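Tullow Talk > TV and Streaming > Lomton raising the price AND adding ads?

pixelbarn
26 May 2023
So I got the email from Lomton this morning. Ad-free goes up 2 bucks a month, and if I don't want to pay that they'll "move" me to the cheaper plan with commercials. I've been with them from the beginning, back when they had one decent cop show and a bunch of old nature stuff. I stuck around through the app crashing every time I hit rewind. And now this! I cut cable to get away from commercials and I'm slowly building cable again, one bill at a time. Anybody else get the email? Anybody canceling?

grumbleweed
Got it. Canceled before I finished my coffee. They showed me three screens asking if I was sure and then offered me a month free, which I took, so I guess I'm canceling in a month.

oldantenna58
I'll be the odd one out. I switched to the ad plan in December and I like it fine. It's a few minutes of commercials in an hour show. I grew up with way more than that and we used them to go get a snack. For the money I'm saving I'll sit through a truck ad.

pixelbarn
But is it really a few minutes? My sister has it and I swear when we watched a movie at her place it stopped every time somebody was about to say something important.

oldantenna58
Movies are worse, I'll give you that. They seem to drop the breaks in wherever. Shows that were made for regular TV are okay because the breaks were built in already.

kettle_and_toast
My problem isn't the number of ads, it's that it's the SAME ad. I watched a whole season of that Hubáček mystery over a weekend and I must have seen the one mattress commercial 20 times. I can do the voices. I now have feelings about this mattress company and they are not good feelings. You'd think somebody paying for the spot would care that the person on the couch wants to throw a shoe.

grumbleweed
That's because they haven't sold enough of them. If you only have a handful of companies buying, the same ones go around and around until more sign up. Mutum was like that the first year and it did get better. Still not going back.

sidewalk_sal
I sold radio spots for a long time (small market, nothing fancy) and grumbleweed has it right. When the slots aren't full you run what you have. On radio we'd plug the holes with station promos. Streaming folks don't seem to bother, they just let the mattress guy go again.

I'd also say the price jump on the ad-free plan is kind of the whole idea. They don't mind if you leave ad-free for the cheap one. They get your smaller payment plus what the advertisers pay for you, and a lot of the time that comes out to more money than before. So every year ad-free creeps up a little and the other one sits there looking like a deal.
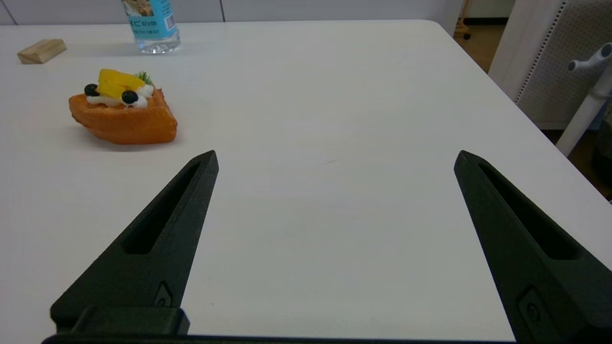 Does anyone know if the ad plan still lets you download stuff to watch on a plane?

On Lomton you can download only with the ad-free plan, and anything you already saved gets locked when you switch over. I found that out at the gate with a kid next to me, so watch everything first or stay put until your trip is done.

kettle_and_toast
Ugh, okay, that settles it for me then. We fly to my in-laws' every summer and downloads are the only reason that trip works.

lurkerlou
First post after reading here forever. I think people are being a little hard on them? Shows cost money. My brother-in-law does set work and the show he was on had nearly 300 people getting paid on it, between the crew and the folks doing the costumes and the driving and all that. That has to come from someplace. I'd take commercials over having fewer shows.

grumbleweed
I'd buy that if they were making more shows. They pulled half the stuff I had on my list this spring. I'm paying more for less and the extra is going who knows where.

lurkerlou
Fair, I forgot about the stuff they took down. I was mad about the baking one.

pixelbarn
THE BAKING ONE. I was in the middle of season 2! They didn't even put up a notice, it was just gone from my list one night and I thought I was losing my mind.

oldantenna58
It's on Mutum now. The free part, with ads. (Sorry pixelbarn.)

pixelbarn
Of course it is.

sidewalk_sal
What I do, for what it's worth: one service at a time. I pay for a month, watch what I wanted, cancel, go on to the next. I keep a list on the fridge. My wife thinks it's nuts but we went from five bills down to one, and with only one I don't mind paying for ad-free.

kettle_and_toast
I've thought about that but everybody in my house wants something different and I'd be hearing about it constantly. My youngest has watched the same cartoon dog movie probably 500 times and I'm not going to be the one to explain that it's Mutum month.

grumbleweed
Buy the disc. I'm serious. Used ones are cheap, it can't get taken down, and there's no mattress.

oldantenna58
No mattress, but you do get the ten-minute previews you can't skip, lol.

grumbleweed
You can skip them on mine.

pixelbarn
Okay so I called them at lunch, and the lady was nice but she couldn't do anything on the price. She did say that if you pay for the year before the change kicks in you keep the old rate until it runs out. It isn't in the email anywhere, I went back and looked. Not sure I want to be locked in for a year with people who take my baking show, but I figured I'd pass it on.

lurkerlou
Did she say if that works for the ad plan too, or only ad-free?

pixelbarn
Only ad-free. I asked twice.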